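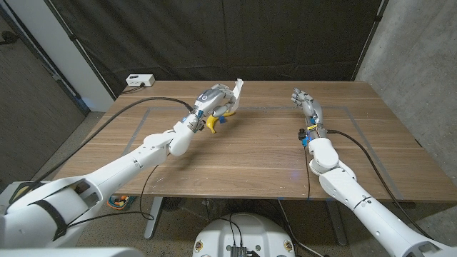
A yellow banana over the wooden table.

So I finally cracked open the Tredine 300 gsm pad I've been hoarding since December, and oh, I wish I'd done it sooner! It takes a really wet wash with hardly any buckling (I only taped two sides, lazy me) and the colours stay lovely and bright. I did a row of little gift tags with my Namosik inks, then went over the edges with a white gel pen — bit wobbly, but I like them. The rough side eats fine nibs though, so stick to the smooth one for lettering. Next up is a batch of 20 birthday cards, if my stamps ever turn up.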